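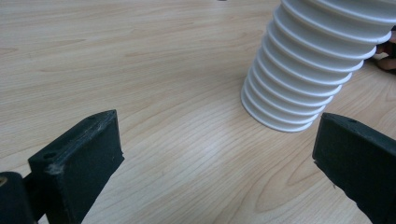
R. Tavares

Serving Ware and Table Setup, handout 2

Suppliers will tell you that nested cups "store themselves." I don't buy it. A sleeve of 50 saves shelf space, sure, but somebody still has to pull the cups apart, and that is where the rims get bent and fingers end up where people drink.

The Istik catalog claims its cups separate cleanly every time. It doesn't say who tested them, or on what kind of table. Treat that as advertising until you've tried a sleeve yourself.

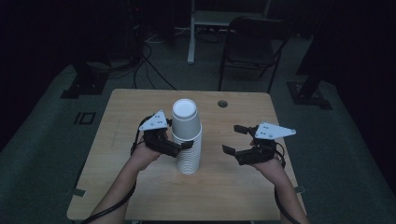
Stacking upside down is the usual advice, and I'll go along with it for paper cups. It keeps dust out of the drinking side. Whether it makes a tall stack any steadier is another matter. Push one near the top and see for yourself before you repeat it in your written work.

Our March order came to 2,815 pieces, and the Ralix invoice called all of it "space saving." Read the small print on page 102 of the reader.

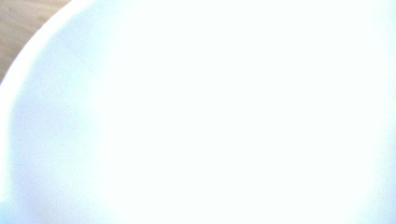 Bowls get less attention than cups in this course, which I think is a mistake. People grab them with a thumb inside. A round white ceramic bowl with a thick, soft-edged rim gives you enough to hold from the outside, so there's little excuse. I'm also not convinced that plain white "shows the dirt," as the Samemska guide puts it. Under a strong light it can be hard to see anything in there at all. Tilt the bowl and check again.

For next time: bring one sleeve of cups and your notes on separating them.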